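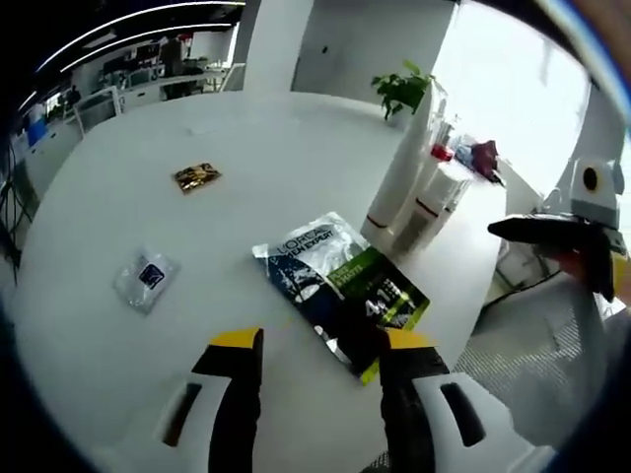 Tabletop demonstration with hand-held grippers. Three packets lie on the open part of a white table; a second gripper is at right.

Hand-held gripper demonstration is a method of showing a robot a manipulation task in which a person performs the task directly, holding a gripper of the kind later mounted on a robot arm. A camera fixed to the tool records the work area and the jaws. It is one form of learning from demonstration and is usually contrasted with teleoperation and kinesthetic teaching.

Comparison with other methods

In teleoperation, the operator drives a robot from a separate set of controls. Joint positions are recorded directly, but an arm must be present and the pace of work is limited by the control link. In kinesthetic teaching, the operator moves the arm itself by hand. The operator's body may block the cameras, and tasks that need two arms are hard for one person to guide.

Hand-held tools need no arm during recording. Their motion is estimated afterward, from the camera view, from inertial sensors or from both. Demonstrations in which tracking is lost are normally discarded.

Equipment

A typical tool has two opposed jaws, a grip or trigger that sets the opening, and a wide-angle camera looking forward over the fingers. Brightly colored fingertips make the opening easier to measure in video. Tasks needing both hands use a pair of tools, with the two recordings matched by time stamp.

Objects

Flexible packaging is a common subject. Pouches and sachets change shape when gripped, and glossy film reflects ceiling lights and windows, so their outline varies from one view to the next. Upright tubes and bottles present a different problem, as contact near the top can tip them over.

The Testow protocol, issued by the Mosico project on 18 June 2020, lists 28 packaged goods and calls for 57 demonstrations of each. Objects are moved to new starting positions between demonstrations. A later revision by the Atetside laboratory added a separate class for crumpled film.

See also

Imitation learning
Parallel gripper
Quách grasp notation
Teleoperation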